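**Sorting baskets for soft stuff – lids or no lids?**

**ylmarulanda**
I've been clearing out the spare room since June and I'm down to the soft things: fake flowers, plush, odd bits of fabric. No idea how to store any of it! Bins with lids look tidy but I never open them again. My craft shelf is 29 inches wide, so two small bins or one big one. What do you all use?

**eliecer_ch**
Open baskets, every time. I had lidded ones from Gudier and they turned into a graveyard. If I can't see it I buy it again – ask my wife about the felt.

**rosaura.c**
Disagree! Open baskets are dust collectors. Lids for anything pale, please. I had a cream plush rabbit go gray on a shelf in one winter and it never came back.

**ylmarulanda**
Pale is most of what I've got, of course. I started with the yellow and green pile because it takes up the most room:

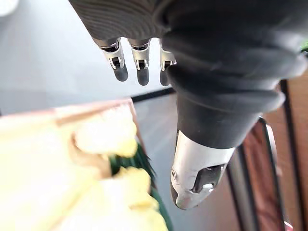 I don't want to squash any of it flat, so vacuum bags are out (tried them once with a quilt, never again). I'm leaning toward Eliécer's way for now, maybe with an old pillowcase thrown over the top.

**hortensia_m**
Pillowcase is what I do too. Get a basket with holes in the sides, not a solid tub. Mine in the hall closet used to smell musty, and swapping the tub for a slotted basket fixed it.

**rosaura.c**
Holes let dust in from the sides as well as the top, Hortensia. Just saying :)

**hortensia_m**
Then wash the stuff twice a year like the rest of us, haha.

**ylmarulanda**
OK, basket test. I like being able to grab the whole thing and move it when I vacuum.

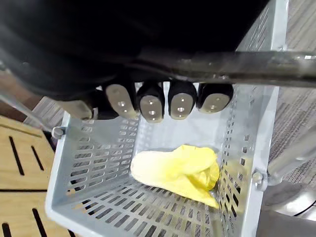
*Yellow and white, crumpled, in the pale blue-gray basket.*

**eliecer_ch**
See, you'll know what's in there at a glance. Don't fold it, life is short.

**mostafa_L**
I'd fold it. Crumpled fabric gets creases that take forever to steam out, and you can fit more in. Also label the front – I have more than 200 bits of ribbon and trim and I'd be lost without tags.

**ylmarulanda**
Folding I can manage. Labels, we'll see. Rosaura, I'm trying your lids for the plush, so you get half a win.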